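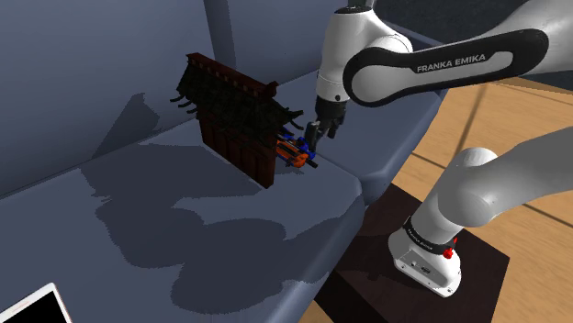
Fixing grasps that close beside the object in simulation

In March our sofa pick task started failing in a way the logs did not catch. The arm reached its target pose, the fingers closed, and the lift ran with nothing in the hand. Out of 461 episodes, 43 ended like this. Most involved a small part lying against something taller, such as the gate model.

You will need the episode logs and write access to the scene files.

1. Replay one failed episode and pause it just before the fingers close. Save the gripper pose and the object pose at that step.

2. Compare the object pose with the one the planner used. Ours differed by 19 mm. The planner had read the pose at spawn, while the object was still settling into the seat cushion.

3. Add a settle check before planning. Wait until the object's speed stays under your threshold, then read the pose again. Khoa Lâm first tried a fixed delay, but objects leaning on the gate sometimes needed longer.

4. Make sure the taller model is in the planner's collision list. Ours was loaded as scenery and left out, so a finger could be stopped by the roof or a post without raising an error.

5. Check finger width after closing. If it matches the fully closed value, mark the grasp as failed and do not lift.

6. Rerun the failed seeds first, then the full set.

Do not raise the grip force to get around this. Cillian Costello did that on the Etodard branch, and parts were thrown off the sofa whenever a finger caught an edge.

If step 2 shows no difference, check the tool frame offset. An old hand file gives the same symptom, but on every object.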